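Home | About Us | Parcel Cell | Team | Contact

Terneck records manual demonstrations for two-handed robots. An operator drives both arms by remote control, and each motion is logged together with views from the head and the wrists. We were set up by Saskia Partington and Detlef Wendt and now have a staff of 19.

Our main task is parcel handling: pick a mailer from the crate, place it on the scanning station with the waybill up, transfer it to the belt. Operators train for 70 hours before their recordings are accepted.

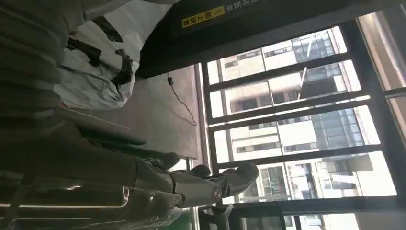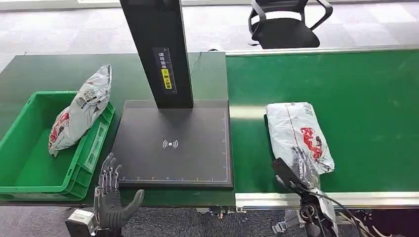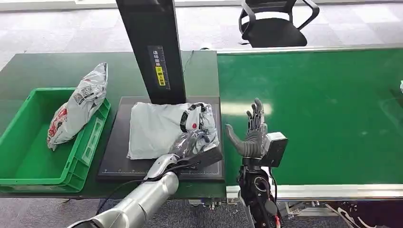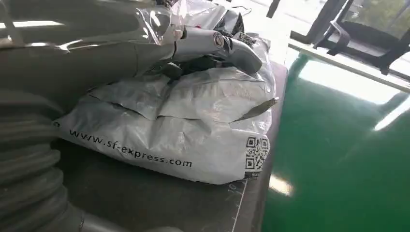
Parcel cell, head and wrist views.

Soft mailers are harder to demonstrate than boxes — they fold under the fingers and the waybill creases. Brodie Rakena reviews every recording and rejects those with a dropped parcel or a hidden code. A task set is released at 2,000 accepted demonstrations. Seven sets are complete. The next, for Fondside, is due in July.

Operator training: Gwion Edwards.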